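Week 2: Gloves, pairs and the one-bin rule

Notes for the Brakdale evening group, Home and Shed Organising. Zinash Mersha (me again!)

Okay, so last week we talked about drawers and I promised we'd get on to gloves, and a few of you laughed. Fair enough. But go and look in your laundry tonight and tell me how many single gloves are living in there. When I helped clear out the tool store at Hoani we pulled out almost 80 of them, and plenty had no partner anywhere in the building. Gardening gloves, rubber ones, those thin cotton liners, one ski mitt (in Brakdale!).

The trouble with gloves is that they're a funny shape. A sock will fold into anything. A glove has five bits sticking out that all want to go their own way, and if you chuck it in a bin as it is, the thumb catches on its neighbour and you end up dragging out a great clump of them every time you want to prune a rose.

So, flatten first. Lay the glove on a table, palm down, and run your hand from the cuff up to the fingertips. Do the fingers properly, they like to curl under. Then bring the thumb across the palm and fold or roll the long way, so you finish up with something narrow. I don't mind which. Lachlan Paewai rolls his tightly and stands them on end, I'm a folder, and we've had this argument at Dovlow over more cups of tea than I'd like to admit.

Keep the fingers tucked together as you go. If they splay out again halfway through, start over, it only takes a second.

Fabric gloves behave best. Leather ones are stubborn and I just lay those flat, one on top of the other. Rubber gloves: please dry them inside out before they go anywhere near a bin, you'll thank me in February when it's sticky.

Now, pairs. Someone asked (I think it was Valbona) whether you should tuck one glove into the other like socks. You can, but it stretches the cuff, and then it's loose on your wrist and fills up with dirt. I put them in side by side, both pointing the same way. Singles go in an envelope on the shelf for a month, and after that they're rags.

On bins. You want an open one with no lid, low enough to see the bottom of from standing. White or clear is good for the shed as the light in there is usually terrible, and you can spot a spider before it spots you. Mine cost 900 cents, as my nephew likes to put it, from the discount place near the station. Set it lengthways on the bench so you're filling from the back towards you. And do start with it empty! I know it's tempting to leave the old stuff in and work around it, but you'll only be shuffling the same mess.

For the practice bit, put the bin on the side of your weaker hand, keep the gloves on the other side and leave a clear patch in front of you for the folding. Fold both gloves of a pair before either one goes in. It feels slow at first and then your hands get the hang of it.

Homework: one pair, folded both ways, and tell me which one you'd stick with. If you've got kids' gloves in the house bring a pair along, they're fiddly and I'd like us all to have a go. Angus is bringing the labels next time, so have a think about what yours will say. 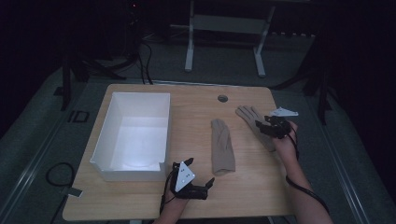

Oh, and if you're doing the labels in texta, write them on masking tape first and stick that on the bin, so you can change your mind later. I've got a roll you can borrow.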